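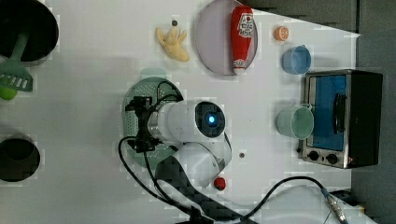
Tabletop

A tabletop (also written table top, and in some trades called simply "the top") is the flat upper part of a table, on which things are placed. It is carried by legs, by a frame or by a central column. The word is used both for the finished surface and for the whole board, including its edge and its underside.

Contents
1 Terms
2 Materials
3 Shape and size
4 Edges
5 Colour
6 Care
7 See also

Terms

In everyday English the tabletop is distinguished from the worktop, which is fixed over cupboards and normally stands against a wall. Makers of furniture use the word "top" for both. A top that can be made longer by adding a loose board is an extending top, and the loose board is called a leaf. The part which hangs on hinges at the side of some older tables is a drop leaf. The frame of rails directly under the top is the apron.

Materials

Solid wood was for a long time the usual material in most of Europe. Oak, beech, pine and walnut are all common, although the choice depended mainly on what was growing near. A solid top becomes wider in damp air and narrower in dry air, and for this reason it is not glued to the apron but held by small wooden buttons or metal clips, which allow it to move a little.

Stone and glass are heavy and cold to the hand, but they do not change their size with the weather. Marble is easily marked by lemon juice and vinegar. Granite resists these better.

Boards made from pressed wood particles and covered with a thin decorative sheet became widespread in the twentieth century. They are cheap and stay flat, and they can be produced in almost every colour. Their weak point is the edge — when water enters there, the core swells and cannot be pressed back.

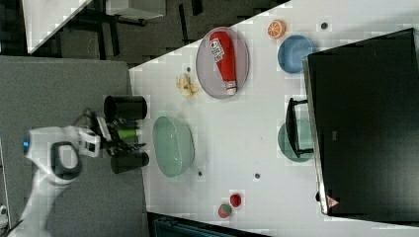
A white tabletop, with grey carpet on the floor beyond its edge.

Shape and size

Rectangular tops are the most frequent, as they are the easiest to cut and can be pushed against a wall. Round tops have no head, and are often preferred where the guests should be able to speak with each other. Oval tops are a compromise between these two, but they waste more material in cutting.

The furniture maker Kazue Koyama, whose workshop Tamura produced dining tables in small series, divided tops into 3 groups according to their use: for eating, for work and for display. In her notes, printed in March 2020, she recommends that a top for eating should leave each person at least the width of both elbows, and warns against a too thick apron, which takes away the room for the knees. The same notes list 42 patterns for tops, of which 19 are round or oval. The factory Skosau later used several of these patterns for its own tables, with thinner legs.
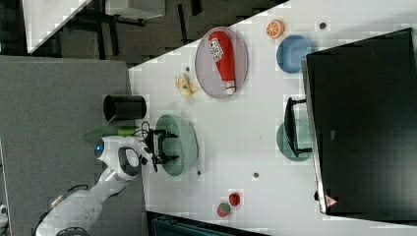
Edges

The edge has more influence on comfort than is generally supposed. A sharp square edge presses on the forearm during long sitting. The common profiles are the following.

Eased edge: the corner is only lightly rounded with sandpaper.
Bullnose: the whole edge is a half circle.
Bevel: the corner is cut at an angle, above or below. A bevel on the underside makes a thick top look thin.
Banded edge: a strip of wood, plastic or metal is glued over the core.

Colour

White tops reflect much light and are used in kitchens, classrooms and offices. Small scratches are less visible on them than on black ones, but coffee and ink are more visible. 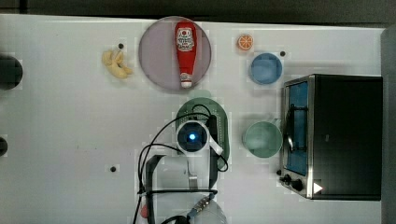
Dark tops, on the other hand, show dust and the marks of fingers, above all when they are glossy. The paint maker Gilleo divided its whites for furniture into warm and cold tones, and advised the warm ones for rooms with windows to the north. In dining rooms the colour of the top is often of less importance, as it stays under a cloth for most of the time.

Care

Most coated tops need only a soft cloth and water with a little soap. Oiled wood should be oiled again when drops of water no longer stand on it. The Collura handbook for household care, which has over 100 pages on furniture alone, advises to wipe always in the direction of the grain. Polishes with silicone are best avoided on wood, because later coats of varnish do not hold well on them.

A white ring left by a hot cup is in many cases damp inside the varnish, and may disappear by itself after some days. A black ring has gone into the wood and must be sanded out or bleached.

See also

Apron (furniture)
Drop-leaf table
Tablecloth
Trestle table
Worktop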